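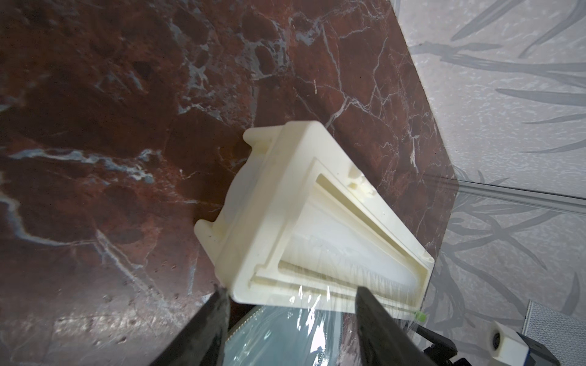 Wrist camera, cling film task, fingers up against the dispenser.

Spent most of the week on the film task again, so a few notes on the software side while I still remember them.

The planner we had been using treats everything on the table as rigid. Fine for a cup. Film has no pose you can hand to a planner, and the depth data on clear plastic is mostly holes. Highlights come back as points floating well off the surface.

So I stopped asking perception for the film at all. Vutetti (our task layer) now tracks the dispenser and the plate, and the film is inferred from those two plus the gripper state. Crude, but the state vector went from 528 values to 16 and I can read it in a log.

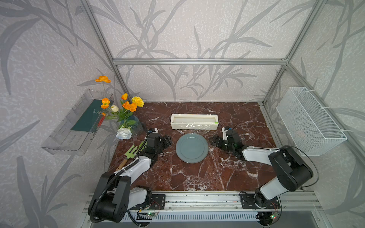

Frame agreement between the cameras was the next problem. The fixed view and the wrist view disagreed by 9 mm on where the dispenser was, and that is enough to close a finger on the wrong edge. Haruto Murakami suggested fitting to something small and distinct in place of the whole white box. The green tab at the right end of the dispenser does the job. It stands out from the marble and the gray wallpaper, and a plain color threshold finds it. The plate rim gives the second reference, since it sits just in front of the box.

With that in, the offset is stable enough that I turned off the per-run recalibration. It runs once at startup now.

Two-arm timing is still ugly. Each arm has its own control loop and they were drifting by up to 8 ms. Rin Arai moved both onto one clock in Lirine and the drift is gone from the logs. I still see a small hitch when the left arm replans while the right one is holding – my guess is the collision checker locking the shared scene.

Someone asked whether we use a learned policy for the pull. Yes for the pull, no for the approach. The approach is ordinary planning with a speed cap near the plate.

Next up is the scene lock. Corina Ilie has a branch that gives each arm its own read-only copy, and I'll merge it in February if the tests pass.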